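Unit 5: Setting a Room for Listening
Handout for the Bandine evening course in oral history

Welcome back, everybody, and thank you for the lovely notes on last week's reading. I'm going to spend most of this unit on something that sounds dull and that I happen to love, and that is the room you record in. We talk so much about questions in this course (and we should!) that the walls and the furniture tend to get forgotten until we're home with a recording that sounds like it was made in a bathtub.

Sound bounces off hard, flat things. A bare tabletop, a tile floor, a big window, a plaster wall: each one sends your speaker's voice back to the microphone a tiny bit late, and all those late copies smear the words together. Soft and uneven surfaces break this up. You don't need to buy anything special. A blanket over the table does a surprising amount, especially if your speaker is a tapper, and plenty of wonderful people are tappers.
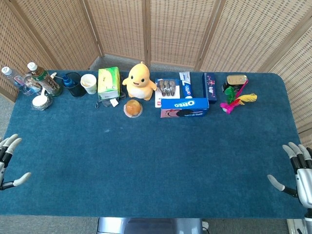
Page last changed: January 14, 2023

A cloth on the table and a folding screen behind it are the two things I'd set up first in any borrowed room. The screen gives people a sense of being tucked in, and I find they talk more easily with something at their back. A woven one won't block noise from the hallway, so shut the door too, and listen with your headphones for a full minute before you begin.

When we did the Minari interviews, we worked in a school gym for the first few sessions, and I still wince at those tapes. We moved to a small reading room in July and the difference was wonderful. The transcribers were happier as well, which matters when you have 1,119 pages to get through!

For next time, please read the Illés packet, pages 7 to 24, and record five minutes of talk in two different rooms at home. Use the same speaker and keep the microphone the same distance from them both times. Bring both recordings along with your Teltier log sheets, filled in with the room size, the floor covering and anything humming (refrigerators are the usual culprit).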